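Search reviews, parts, manuals
Search
Cart (0)

We use cookies to remember your settings and to count visits. Accept all / Manage choices

Review: Momier Ventura service kit for two-arm mobile robots

Posted Sat 16 May

I look after one two-arm robot that runs pick-and-place work in a furnished room set: armchairs, a side table, carpet, a few household objects. Most of my week is wrist cables, gripper fingers, and re-zeroing joints. I bought the Ventura kit in November to replace a drawer of mixed hex keys and a shop-made zeroing jig, and I have used it on the same machine since then.

What you get is a roll-up tool case, two wrist zeroing blocks, a torque driver with 11 bits, a pack of hook-and-loop cable wraps, a finger pad gauge, and a printed checklist. No charger, no batteries. The driver is fully mechanical.

Setup

The zeroing blocks are the reason to buy it. Each one clamps over the wrist housing and gives the joint a hard stop. You drive the joint into the block at low speed, save the offset, and move on. With my old jig I did the two arms in 62 minutes. With the blocks it takes 14. The clamps are stiff when new and the left block needed its screw backed off a full turn before it would seat.

Do the arms one at a time and park the other one low. The manual shows both blocks on together, and on my machine the arms then get in each other's way at the elbow.

The checklist ends with a bottle test, and I have kept it as my last step after any wrist work. The right gripper closes on a plastic water bottle at the side table and holds it at a slight tilt. The left gripper stays open. I watch the fingers for creep and I look at the cable on the right arm, which needs a generous loop so that it never pulls tight at the end of a reach. Too much loop and it can catch on a chair arm. The wraps in the kit hold the fixed end well.

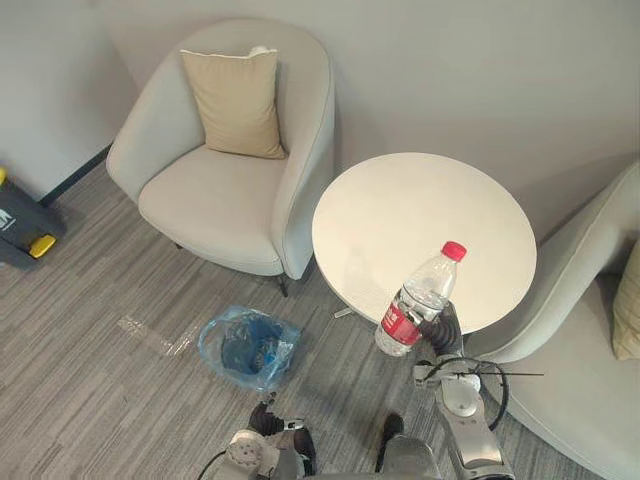 Dridach left a comment under my first notes on this kit and disagreed about the cable: "I'd shorten that loop and put a second wrap at the forearm. I ran a long loop for months and it chafed right where it leaves the housing. Check the jacket there with your thumbnail every time you zero." I tried the second wrap. It works, but it has to come off again before the block will clamp, so I went back to one wrap and added the thumbnail check to my list.

Gripper work

The pad gauge is a stepped piece of steel that tells you whether the finger pads are worn past their limit. It is quick and it agrees with my calipers. The torque driver is good up to the wrist screws and too short for the shoulder covers, where the handle hits the housing. I still use a long key there.

The bits are the weak part. One of the small hex bits rounded off in the second month. Momier sent a replacement without argument, but it came from the same batch and I don't expect it to last. I bought a better one locally.

The checklist

It is written for a machine on a bare floor. On carpet you need two more lines: pick up tape, film and plastic bags before you drive the base, and clear hair and fiber out of the wheels after. The Plitinstead kit has both of these on its card. Its blocks are softer plastic, though, and the ones I borrowed had already taken a dent at the stop face.

The card says to re-zero every 2,000 cycles. I do it at that interval and after any contact with furniture.

Verdict

Four out of five. Buy it if you zero wrists often. If you only change pads and tidy cables, get the gauge and a bag of wraps separately and keep your own keys. Momier sells replacement blocks singly, left or right, so check which side you need before you order.

Get new reviews by email. Enter your address and press Subscribe. You can unsubscribe at any time.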